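News > Operations > Brestholm site

News Departments Vacancies Suppliers Contact

Refurbishment cell returns to service after gripper overhaul

The robot cell used for processor fitting at the Brestholm refurbishment centre has been returned to service following a planned overhaul of its gripper, wrist camera and work platform. The work was carried out in September by the centre's own maintenance section, with support from Disex, which supplies the control software.

The overhaul was brought forward after operators recorded a gradual rise in refused placements. In such cases the arm carries a processor to the machine under repair, compares the position of the part with that of the socket, and withdraws without releasing it. No equipment was damaged, but each refusal requires an operator to clear the cell and restart the cycle by hand.

Inspection traced the fault to uneven wear on the inner faces of the two gripper fingers. A part held between worn faces may turn slightly as the arm comes down, and the controller then finds that it no longer matches the angle of the socket. Both fingers were replaced as a pair. The wrist camera was removed, cleaned and fitted again, and its position relative to the fingertips was measured afresh.

"The fingers had passed their last two routine checks, but those checks looked only at the opening width," said Chaiwat Saithong, maintenance supervisor. "We have now added a check of the contact faces, to be made with the fingers off the arm and under a magnifier. It adds a few minutes and will be done at every service."

The service interval has also been shortened. Fingers will in future be inspected after every 400 placements, and the result entered in the cell log together with the initials of the person responsible.

Attention was also given to the slatted platform on which the computers are laid. Several fixing bolts were found to be below the stated tightness and were reset. The fixture beside the computer position was taken off, the ridges beneath it were cleared of dust and small screws, and the fixture was put back against a fresh reference mark. 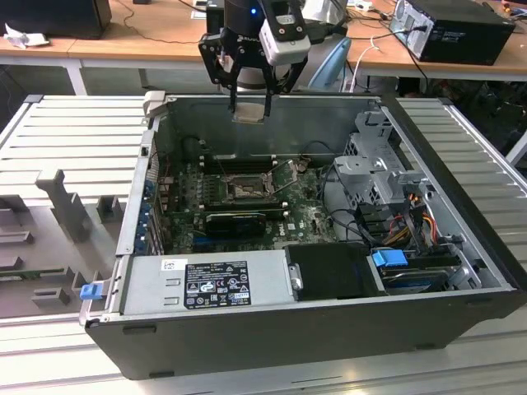
Acceptance trials were completed over 21 hours of running. The cell made 226 placements in desktop computers laid on their side, with the side panel taken off and the socket opened beforehand. Two were refused, both in the first hour, and were put down to a camera offset which was then corrected. The remainder were accepted without operator action.

Gaspard Baudry, head of operations, thanked staff on the Badawi line, who took on additional manual fitting while the cell was out of use. He confirmed that the same procedure would be applied to the second cell, at the Parier annexe, before the end of the year.

Operators are reminded that the revised checklist replaces all earlier copies, which should be removed from the cell and returned to the maintenance office.

Shares 21 Comments 2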